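About Us

Vondden began in the back half of a Kurkstead shoe store with 40 cubbies and a firm belief that everything has a place. We have since learned that most things have three places, and that people will argue for all of them.
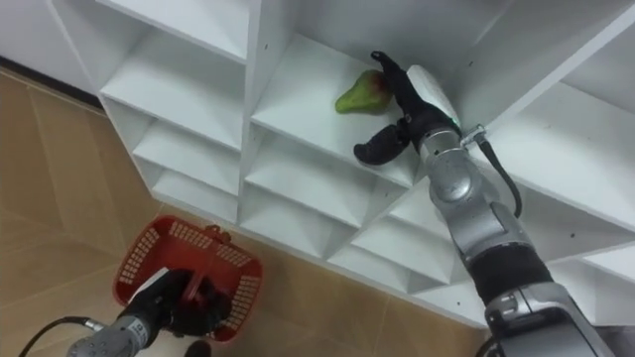 SHELVING & STORAGE TEAM

The white open cubby units are our department. Ekua Sulemana plans the layouts and Kwesi Wumbei handles assembly, along with any opinions about assembly. We like open fronts, plain panels and no doors to hide behind. A cubby will hold a pear as happily as a stack of tax returns, and we find the pear gets dealt with sooner.

Our Dredamville showroom is open until 6 p.m. Ask for Adjoa Kpodo if your closet has gotten away from you. She has seen worse, mostly at our office.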